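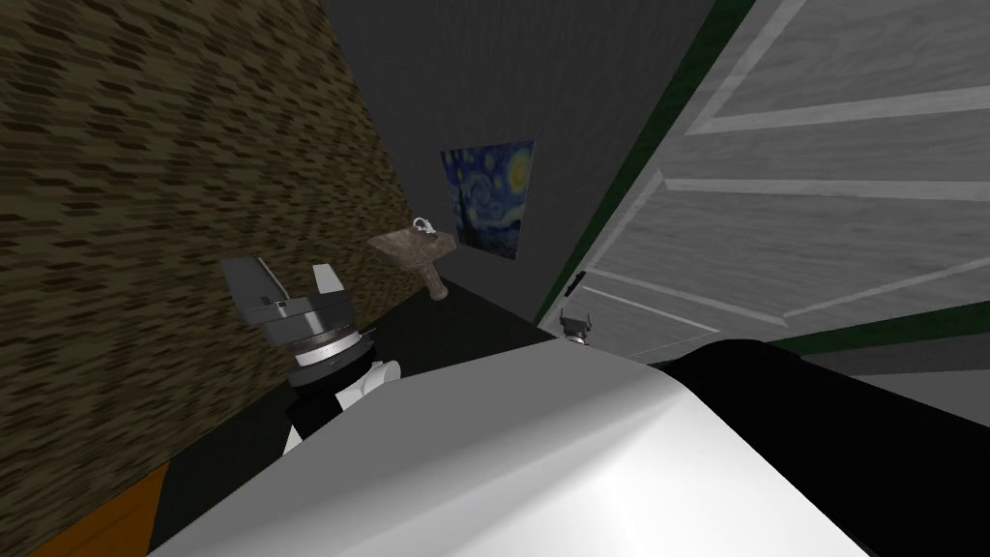
How many coats does a dark gray wall need?

Two coats of paint over a gray-tinted primer will cover most walls, and a third if you're going over white with no primer at all.

I learned that second part the slow way in January, when I painted our little back room in Ornton straight over builder's white. Three coats later I still had pale streaks near the ceiling (and a very sore neck). So I've done two more rooms since then, with primer, and I'm much happier with how they came out!

What you'll need: a gallon of primer tinted gray, a gallon of matte wall paint, a 9 inch roller with a medium nap, a decent angled brush, a sanding sponge, painter's tape and a damp rag. If you end up buying two cans of the same color, pour them together into one bucket before you start. Dark colors can vary a little from can to can and you will see it.

Wash the wall first. Plain water with a drop of dish soap is fine, then go over it again with clean water and let it dry overnight. Fill any nail holes, sand them flat, and run your hand over each one with your eyes closed. Matte gray shows up every bump you thought you'd fixed.

Roll on the primer and leave it for as long as the can says. Then cut in with the brush, but only do one wall at a time – you want that brushed edge to still be wet when the roller gets to it. I cut in the whole room at once the first time and got a shiny border all the way around, like a picture mat.

When you roll, load up well and work in sections as wide as your arm can reach, top to bottom. Finish each section with light strokes all going the same way. Then leave it alone! If you spot a thin patch after 20 minutes, it can wait for the next coat.
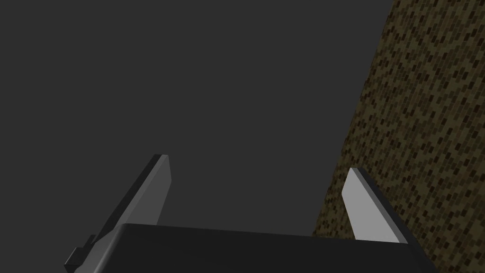 Svitlana Sirko wrote to me that she skips the tape completely and cuts in freehand along the ceiling, pulling the brush toward her with her elbow tucked in, and that her lines got cleaner once she stopped going back to fix them. I tried it in the hallway and made a mess of the first corner, but the rest was pretty good.

If you do use tape, pull it off while the last coat is still a bit soft, slowly and at an angle. Where it has dried hard, run a utility knife lightly along the edge first.

Save a jam jar of the leftover paint for touch-ups, and write the color name and the room on the lid. Dab touch-ups on with a scrap of roller sleeve instead of a brush, so the texture matches.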